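Dois braços, uma cabine e muito paninho vermelho

Última atualização: outubro de 2021

A cabine que montei na oficina compartilhada do Bastomport finalmente parou de balançar. O projeto se chama Molefe, começou em junho e ocupou quase todas as minhas noites livres. Os perfis de alumínio vieram da Skadeck, cortados na medida, e mesmo assim tive que refazer 3 cantos, porque errei a conta da espessura dos painéis.

A parte mais chata foi passar os cabos até o punho. O primeiro chicote ficou curto e puxava o conector quando a junta girava toda para um lado. Refiz com folga e prendi menos do que achava necessário.

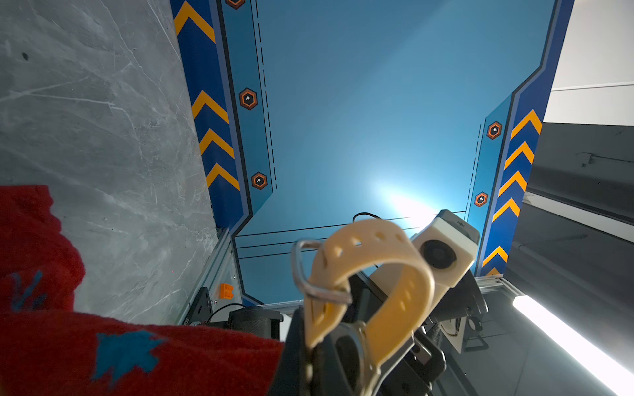 Garra com a câmera branca em cima, vista do punho. Painel azul ao fundo.

Depois dos cabos veio a calibração. São 19 poses por braço, uma de cada vez, e qualquer esbarrão na bancada obriga a começar de novo. Perdi uma noite inteira assim e acabei apertando tudo outra vez antes de continuar.

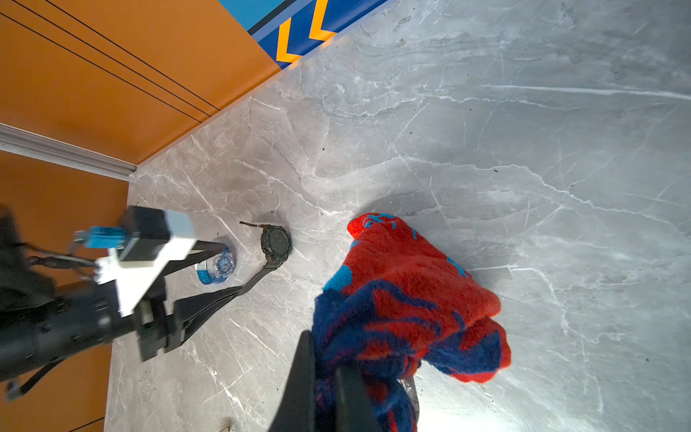 Escolher os objetos de teste deu mais trabalho do que eu esperava. Comecei com blocos impressos, que são fáceis demais e não mostram os erros de pegada. Relógio de pulso é bem melhor: um preto, de caixa robusta, e um azul transparente já dão dois problemas diferentes para as pontas da garra, sobre o mesmo piso de mármore cinza. O pano felpudo é outra história - dobra de um jeito novo a cada tentativa e não existe posição "certa" para ele.

O software ainda é o Flerkholm, com poucas mudanças minhas. Gravei 272 tentativas até agora e joguei fora as primeiras, feitas com a calibração antiga. O próximo ponto é fazer um braço esperar o outro sem travar os dois.

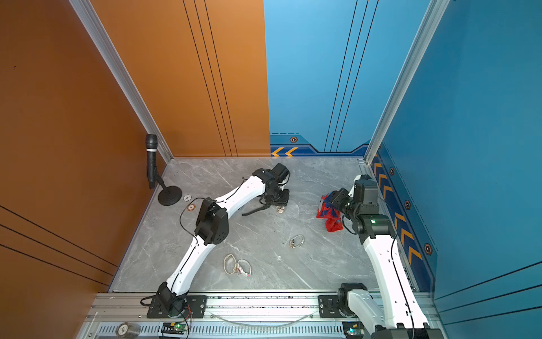
Um leitor comentou no post anterior que eu deveria baixar a velocidade dos dois braços pela metade antes de mexer na sincronização, e que no caso dele boa parte das colisões sumiu só com isso. Vou testar. Hoje o limite está em software e é fácil de mudar, só não queria esconder um erro de lógica deixando tudo lento.

Também troquei a ordem das tarefas: primeiro os objetos rígidos, depois as pulseiras, e o pano por último.

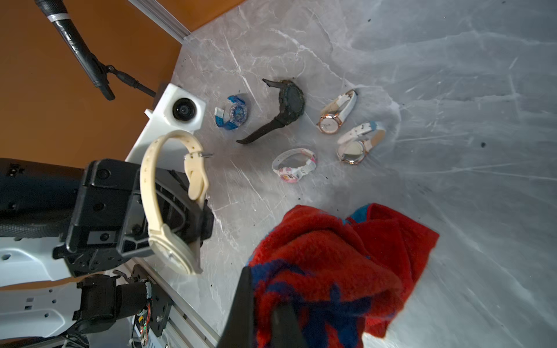 O que falta

- Trocar os parafusos provisórios da base
- Imprimir mais 10 presilhas de cabo
- Etiquetar as duas fontes
- Escrever a rotina de espera entre os braços

Posts recentes
Cortando perfil de alumínio sem serra de bancada
Molefe: a lista de peças
Primeiros testes com o Flerkholm

Contato | © 2021 | Voltar ao topo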